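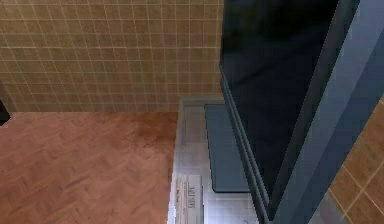 Grouting small square tile: sanded or unsanded?

meirion_j
Okay so I'm finally doing the kitchen wall in the Disosville house and I've hit the point where everybody tells me something different. Small square mosaic, 2 mm joints, glossy face. The guy at the counter at Wegener sold me unsanded without even asking, then my neighbor looked at the bag and made a face. Who's right? I've got the sheets up, the thinset is cured, and I'd love to grout before my sister shows up in February.

hseidel
Unsanded! You'll scratch a glossy face with the sanded stuff, and good luck packing it into a joint that narrow. I did our whole backsplash with Namov unsanded (the warm gray) and it still looks great.

Arne E.
Gonna disagree a little. Unsanded shrinks. I used it on a shower wall and had hairline cracks in the corners before I'd even hung the curtain. If I did it over I'd pay for epoxy and be done.

hseidel
Arne, the corners cracked because they were grouted! Corners get caulk. Any change of plane gets caulk. We have been over this in like three other threads.

Arne E.
Fine, corners, yes. I still say it shrinks.

cengiz.s
Epoxy on mosaic as a first timer, are you trying to make the man cry? I did a tiny powder room with it and spent until 2 in the morning scrubbing haze off every single tile with a white pad. Never again. Mix the unsanded a bit stiff, do a small patch, wipe with a barely damp sponge, move on. Too much water is what weakens it.

meirion_j
Haha ok, epoxy is out. What about sealing? The bag says optional.

cengiz.s
Behind a stove I'd seal. Wait a few days first. I like the Zimton one, it was 40 bucks, which hurt, but there's plenty left over for the next job.

LutzM
40 bucks for sealer on a backsplash is nuts. Mine's never been sealed and I fry everything. Wipe it down, it's grout.

hseidel
What color is yours, Lutz?

LutzM
Brown. Now.

meirion_j
Update, got one half done last night. Went with the unsanded, stiff like Cengiz said, and caulk is waiting for the corners. One sheet sits a hair proud of the one next to it and I can't stop looking at it. Can I pop it off at this point or do I live with it?

Arne E.
Live with it. You'll wreck the drywall getting it off. Put the toaster there.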